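Why Does a Clock Go Up to 12?

Hi, I'm Gintarė Pētersons, and I love silly-sounding questions! My favorite one came from a kid at Oltness Library last November: why do clocks stop at 12 and start over? Why not 10, like our fingers?

Well, try this. Hold up one hand and use your thumb to touch the parts of your other fingers. Each finger has three parts, and you have four fingers for your thumb to tap, so you get 12! Some people think that's how folks long ago liked to count (we can't be totally sure, it was a really long time ago).
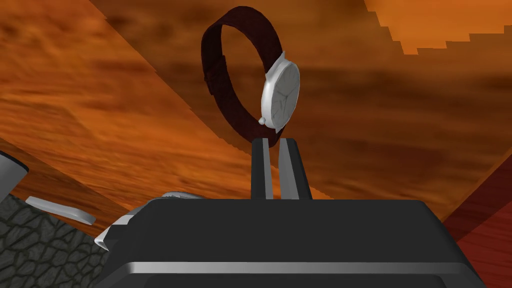 The ancient Egyptians split the daytime into 12 parts, and the night into 12 more. Add them up and you get our 24-hour day. But they used the sun to tell time, so a summer hour was longer than a winter hour. Imagine a piano lesson that got longer every week until June!

Twelve is also super easy to share. You can cut it into halves, thirds or quarters and never have a crumb left over. Try cutting 10 cookies into three fair piles and you'll see what I mean.

Now go find a clock with hands and count by fives all the way around. Where do you end up?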